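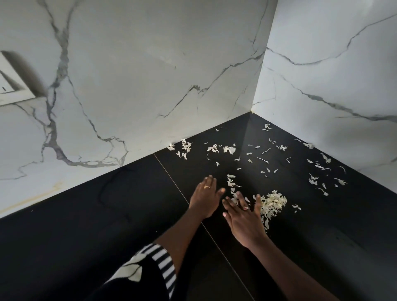 Home About Programme Funding Reports Contact

Lukcombe Folk Theatre Festival: interim progress report to the grants panel
Period covered: award to end of July

1. Status

The festival remains on schedule for its October opening. The running order has been fixed, the main venue is under contract and rehearsals have started in all participating companies. Two items are behind plan: the surtitling work and the touring set. Both are covered below, with revised completion points. No change to the total award is requested.

2. Programme

The application proposed 38 performances. That figure is unchanged, although the balance between venues has moved. Lukcombe Playhouse will take the full-length pieces. The shorter items, mainly single acts and sung extracts, go to Simlow Hall, where the stage is shallower and the get-in is by a side door with a step.

The Trolska company has withdrawn its three-act piece and replaced it with a two-act work from its current repertoire. The replacement needs a smaller band and no flown scenery. The fee has been adjusted down and the difference moved to the surtitling line. The Saithong ensemble has confirmed its full programme, including the closing night, and has supplied scripts, music cues and a lighting plan for each item.

Submissions from amateur groups closed in May. We received 49, against a planning assumption of some 200 in the original bid. The assumption was too high. It was taken from a general drama competition with no restriction on form, whereas our call was limited to sung folk theatre. The selection process was not affected, but the panel should read the reach figures in the application with this in mind. A corrected table will accompany the final report.

3. Venues and technical

Lukcombe Playhouse. The contract covers the auditorium, the rehearsal room and the scene dock. The lighting rig has been surveyed. The house dimmers are adequate for the shared plot, but the front-of-house positions are steep and will throw hard shadows on performers in tall headdresses. Additional low side light will be hired. The orchestra pit will be covered and the musicians placed stage left, in view of the audience, as is usual for most of the works in the programme.

Simlow Hall. Sound tests were held on a Tuesday evening with the hall empty. Reverberation is long in the middle of the range and sung text was hard to follow from the rear seats. Drapes on the back wall gave a clear improvement and will be in place for all performances. Radio microphones will be used for spoken passages only, at the request of the companies. 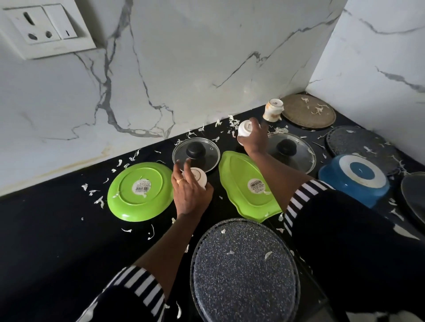

Changeover times have been rehearsed on paper only. The tightest is on the second evening, when a company with a full percussion section follows one using recorded music. The percussion will be pre-set behind a gauze. If this does not work at the technical rehearsal, the order of the two pieces will be reversed, and both companies have agreed to that in writing.

4. Surtitles

Surtitles were budgeted for every full-length performance. Translation drafts are complete for the Saithong pieces and for the revised Trolska work. Cueing has not begun. The delay arose from the late change of repertoire and from disagreement over how to treat verses that are repeated with small changes of wording. The agreed rule is that a repeated verse is titled once, and again only where the sense differs.

Cueing will start in August from rehearsal recordings. Each operator will attend at least one full run in the room. The equipment has been tested at the Playhouse. It has not been tested at Simlow Hall, where surtitles are not planned.

5. Touring set

The shared set consists of 2 painted cloths, a raised platform and a pair of folding screens. The platform has been built and load tested. The cloths are with the painter. Delivery was due in June and is now expected in the first half of September. The cause was a shortage of the flame-retardant canvas specified in the contract. A cheaper cloth was offered and declined, as it would have required treatment after painting.

The screens are finished apart from hinges. The first set fouled the fabric when folded and has been sent back.

6. Education strand

School workshops were delivered in the summer term as planned. Teachers asked for more time on vocal technique and less on costume. The autumn sessions have been altered to suit, with the costume material supplied as a printed sheet. Access to the dress rehearsal has been offered to all schools taking part.

7. Finance

Spending is below profile by the value of the painted cloths and the surtitle operators' fees. Both will fall in the next quarter. The contingency has not been drawn on. Hire of the additional side light will be met from savings on flown scenery.

8. Next period

August: surtitle cueing; hinge replacement; print deadline for the programme book.
September: delivery of cloths; technical rehearsals at both venues; autumn workshops begin.
October: performances. Audience survey forms to be handed out at the interval and collected at the doors.

The next report is due four weeks after the closing night.

Share this page
3 shares 0 comments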